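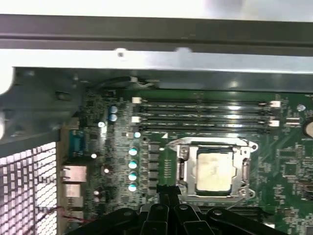
Wrist camera view from the board cell: memory slots empty, processor bracket closed.

Board Cell Setup and Care: Frequently Asked Questions

These are the questions we get most from people running the Catterall cell on the Viltinley bench. If yours is missing, send it in and we'll add it. We love getting these!

What does the cell do?
It works on desktop computers that come in for parts recovery. The arm reaches into an open chassis, pulls memory, unplugs cables and opens the processor bracket. Pratuvlow is the software that runs the job list, and Hikon is the name of our gripper design (version two, and so much nicer to work on than version one).

How should I place the chassis?
Side panel off, board facing up, rear ports toward the left of the wrist camera view. Push the case against both stops and close the clamp. Then jog the arm to the look position and check the picture. You want the whole processor bracket in view, with the memory slots above it. The fingers will cover some of the board at the bottom, so don't go hunting for landmarks down there.

The top of my camera view is pure white. Is that a problem?
Usually not. Exposure is set for the board, so a bright background behind the case tends to blow out. Only worry if the glare spreads onto the board itself. Thin bright lines along the empty memory slots are fine, and Pratuvlow even uses them to find the slot angle.

How often do I need to calibrate the camera?
Every 200 chassis, or any time you've had the camera off its mount. The routine takes 18 minutes and you can leave it alone while it runs. A bumped camera counts as one that's been off!

What about loose wires?
Look before you press start. Wires that cross the ports or loop over the edge of the board can snag on a finger. Tuck them behind the rail if they reach, or mark the area as a keep-out zone in Pratuvlow. Keep-out zones are saved by chassis model, so you only draw them once.

The gripper feels loose at the joints. What should I tighten?
Stop the cell and lock out the power first. Check the pivot screws one at a time, starting at the fingertip and working back toward the wrist. Snug is enough. A joint that's too tight will drag, and the arm will report error 109 the next time the gripper closes. If you see 109 right after a service, back the last screw off a quarter turn and try again.

Can it lift the processor bracket lever?
Yes, and it's our favorite thing to watch. The finger comes in low beside the lever, pushes it out from under its catch, then follows it up. If it slips, check the fingertip pad for wear before you touch any settings.

How long do fingertip pads last?
Our longest-lived pad made it through 2,846 lever lifts. Most are swapped earlier, when the edge starts to round over. Keep a spare pair in the drawer under the bench.

Can I clean the camera lens with board cleaner?
Please don't. Use a dry lens cloth, with the arm parked and the power off.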